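本ページは、Motico 知能システム部 ソフトウェア開発室が取り組んでいる、家庭内作業向け把持ソフトウェアの開発状況を写真により紹介するものです。掲載内容は2019-03-21時点の情報に基づきます。

## 開発の概要

当室では、手持ち式グリッパによって収集した動作記録をもとに、布製品の整理や小物の移動を対象とする認識・計画・制御の各ソフトウェアを開発しています。開発は本社のほか、Stonville 分室および Zitmont 分室の三拠点で分担しており、全体の統括を Ultan Flanagan、認識系の設計を Brendan Breathnach が担当しています。

各拠点で記録されたデータは、共通基盤「Mulligan」に集約されます。Mulligan は、時刻同期、姿勢推定、区間分割、品質検査の四つの処理系から構成され、処理結果は学習用と評価用に分けて保管されます。1月の版改訂により、左右のグリッパの記録を一つの作業単位として扱うことが可能となりました。これに伴い、従来は別々に管理していた左右の記録形式も統一しています。

現在 Mulligan に登録されている作業単位は2130件です。このうち2000件を学習に、残る130件を評価に使用しています。評価用の作業単位は、学習用とは異なる部屋で記録したものに限定しています。

## 各ソフトウェアの役割

**認識**
画像から対象物の領域と把持候補を推定します。布製品については、折り目、縁、重なりの境界を区別して出力する方式を採用しました。柄のある布の上に無地の布が置かれている場合と、その逆の場合とでは誤りの傾向が異なるため、評価結果は背景の種別ごとに集計しています。

**計画**
認識結果を受け、左右いずれのグリッパで対象物に接近するか、また指の開き幅をどの程度とするかを決定します。候補となる経路は毎秒30回更新され、接触が予測される経路は実行前に除外されます。周囲に物品が多い環境では、作業面の外側にある物品も障害物として登録します。対象物が薄く、面に沿って置かれている場合には、縁からの接近を優先する設定としています。

**制御**
計画された経路に沿って手先の位置と指の開閉を制御します。布製品の把持では、指先が作業面に近づく段階で速度を下げ、目標位置を逐次補正します。補正量は記録として残し、次回の学習に反映します。

**開発支援ツール**
記録の再生、注釈の付与、版ごとの結果比較を行う社内ツールです。注釈項目は79種類を定義しており、対象物の種別、布の状態、把持の成否等を時系列で入力できます。入力された注釈は、別の担当者による確認を経て確定します。確定後の修正には版番号が付与され、過去の評価結果との対応を追跡することができます。

## 写真

収集環境の写真を掲載します。整理された実験台に加え、居室に近い環境での記録を重視しており、寝具、収納家具、日用品が同時に視野に入る条件は、認識系の評価における標準条件の一つです。
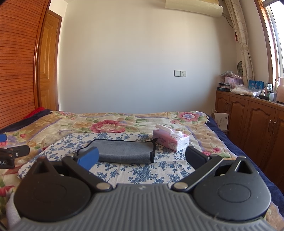 グリッパ視点から見たベッド上の作業面。花柄の毛布に重ねた白地の布の上に、畳まれた灰色のタオルがあり、右隣にティッシュの包みが置かれている。左右の指は開いた状態。

同種の配置では、タオルの縁取りと下に敷かれた布の柄とを分離して認識できるかどうかが主要な評価項目となります。また、小物がタオルに隣接しているため、計画系においては指を開いた際の占有範囲の見積りが重要となります。評価では、タオルのみを対象とする課題と、隣接する小物を先に移動する課題とを区別しています。

## 今後の予定

次期の版では、布製品の変形予測を計画系に組み込むとともに、開発支援ツールに左右の記録の同時表示機能を追加する予定です。Zitmont 分室では、窓からの強い光が入る条件での記録を拡充し、露出の変化が領域推定に及ぼす影響を調査します。Stonville 分室では、注釈項目の定義書の改訂を進めています。

## 写真の利用について

本ページに掲載した写真および文章の転載を希望される場合は、事前に Motico 知能システム部 ソフトウェア開発室までお問い合わせください。共同研究に関するご相談も同室にて受け付けております。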